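December, getting dark by four

I have decided to sort out the bedroom, having run out of other things to decide. The ceiling is still lavender. When we painted it I was told it would be restful, and it is restful in the way a dentist's waiting room is restful. I lay on the bed looking up at it for a good part of the morning and called this planning.

The trouble is clothes. I read somewhere that you should put everything you own on the bed so that you are forced to deal with it before you can sleep. Whoever wrote that has never slept in a chair, and I have, twice this year. I did it anyway. The green bedding went from perfectly respectable to a jumble sale in the time it took the kettle to boil.

Denim first. I own far more of it than a person with an indoor job needs. Most of it is the same washed-out light blue and most of it is coming apart at the hems, which I believe one used to pay extra for. I certainly did. The Beltix jeans cost me 50 and arrived frayed, and they have been carrying on with the work ever since.

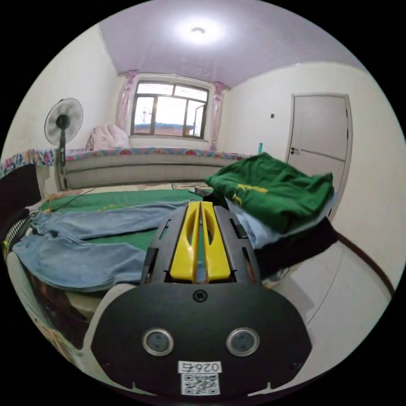
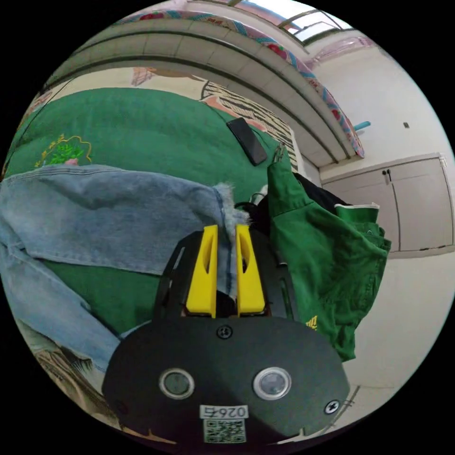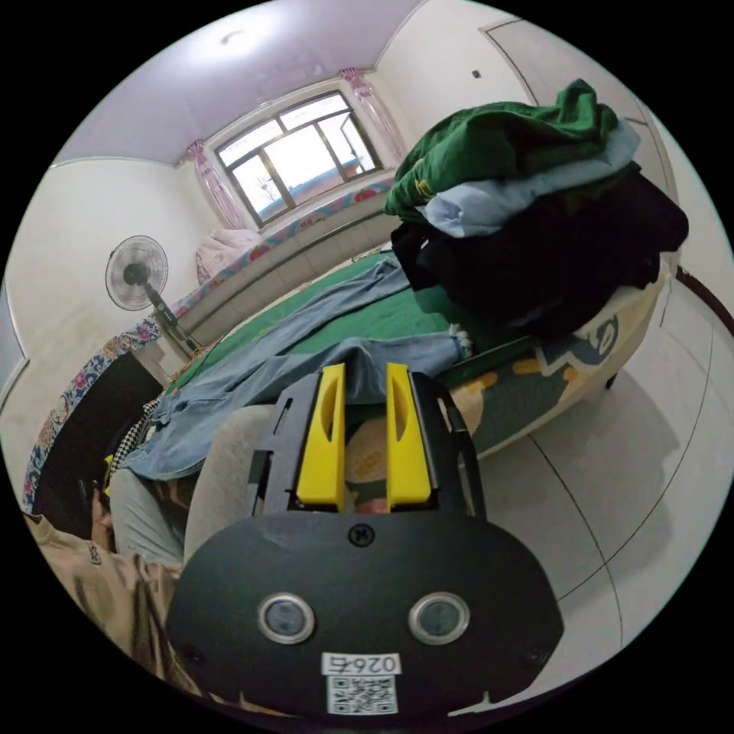 Bedroom, with the denim question still open in all three.

By lunch I had a system, by which I mean a pile. Black things at the bottom, where they can pick up fluff in private. I could not tell you how many black tops I have because I can't tell them apart either. The folded light blue one went on them and was the last item I folded with any conviction. The green one on top has merely been put down.

The jacket stays. I held it over the charity bag for quite a while and felt like a murderer. The jeans also stay, on the grounds that they go with the jacket, although wearing the two together makes me look like I'm about to sing something sad about a lorry.

I looked at wardrobes over a cheese sandwich. Kistex do one called the Bivumberg, 196 high, with a rail and two drawers, and the reviews all mention the hinges in the same injured tone. Petek's is nicer and would need carrying up the stairs by people I am on better terms with than I am with anyone at present. I put the Bivumberg in the basket and took it out again. The basket has now emailed me to ask if I'm all right.

Went back up at three. The pile had leaned. Found a jumper I had been blaming the launderette for since spring, so I owe them an apology, or at least a nod. One carrier bag for the charity shop, mainly socks, which I don't think they take.

Must buy hangers. Toast for tea.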